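**Zemeck Long-Ferment Sandwich Loaf Kit** – back in stock since May

We've been baking with this kit in our own kitchens for two winters now, and we still get a little giddy when the lid slides off the pan. If you like a square, even slice with a thin crust and a crumb that stands up to mustard, you're going to have fun with it!

## What comes in the box

- One lidded loaf pan, aluminized steel, with a folded rim
- One straight-sided dough tub with a snap lid and marks up the side
- A dough scraper (the bendy kind, because the stiff ones leave half your dough behind)
- A 300 g bag of Mancuso malted wheat flour, enough to flavor three loaves when you mix it with your own bread flour
- The recipe card, printed on both sides

Yeast isn't included. Use whatever you have. Instant is easiest, and the card gives the amount for active dry as well.

## How it bakes

The recipe came from Hok-lam Fung, who ran a lunch counter for years and got tired of slices that tore as soon as you spread anything on them. His answer was a long, cold rise in the tub and a lower oven than most people would pick for white bread. You mix in the evening – ten minutes, no mixer – and the tub goes in the fridge overnight. Shape it in the morning, let it come up to a finger's width below the rim, slide the lid on and bake.

The crumb is close without being heavy. It toasts beautifully, and on the second day it slices even better than on the first. Day three is grilled cheese day at our place, no discussion. 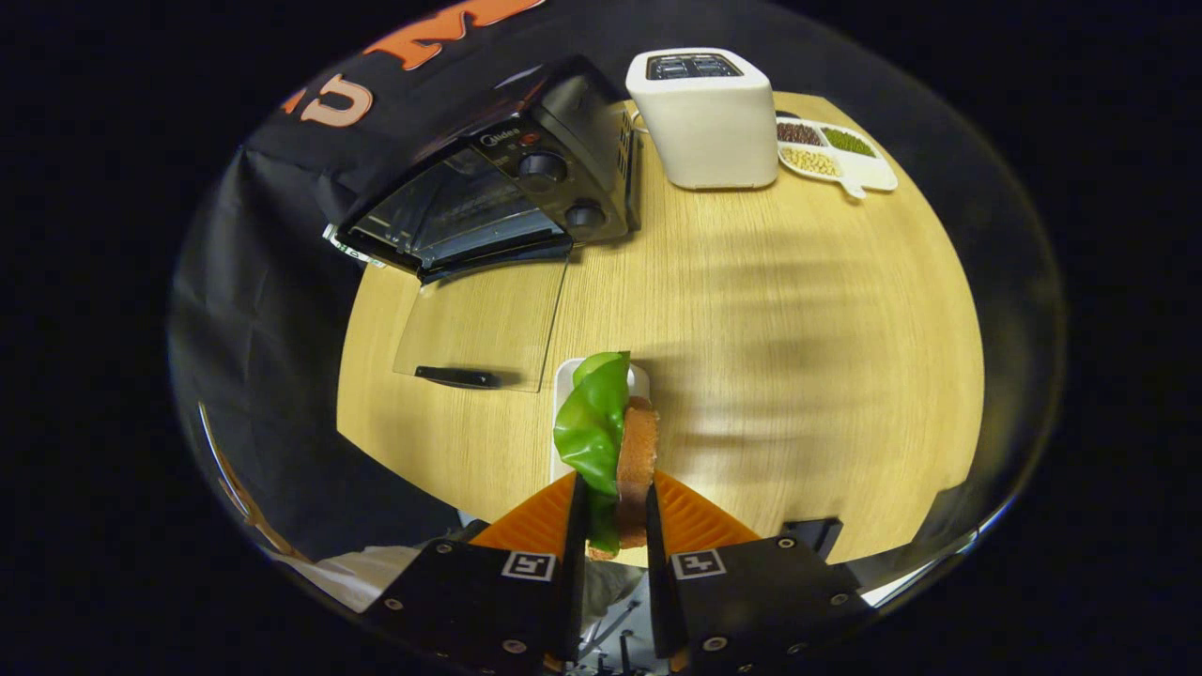
Let the loaf cool all the way before you cut it. We know, we know. It smells incredible and the knife is right there, but a warm loaf squashes and you lose those nice corners. Two hours on a rack does it. If you want thin slices for tea sandwiches, wrap the loaf and leave it until the next day.

For packed lunches, spread butter or mayo right out to the crust on both slices, and pat your tomatoes with a paper towel first. Pickles too! It makes a huge difference by noon.

## Caring for the pan

Wash it by hand with warm water and a soft sponge, then put it back in the cooling oven for a few minutes to dry. The lid runs in a narrow channel and water likes to sit in there. Please keep it out of the dishwasher. It will darken with use, and ours are nearly brown by now and release better than they did new.

If the lid starts to stick, rub a bit of shortening along the channel with your finger. Don't use spray oil – it bakes on and turns gummy.

## Details

| | |
|---|---|
| Item number | 181 |
| Oven safe to | 450°F |
| Tub | Fridge and freezer safe, not for the microwave |
| Fits with | Jisuder cooling rack, Limport bread bag (large) |

The bread bag is sold separately and holds one full loaf with room to fold the top over. Refill bags of the malted flour come in the same 300 g size. We keep them in the freezer, where they stay fresh for months.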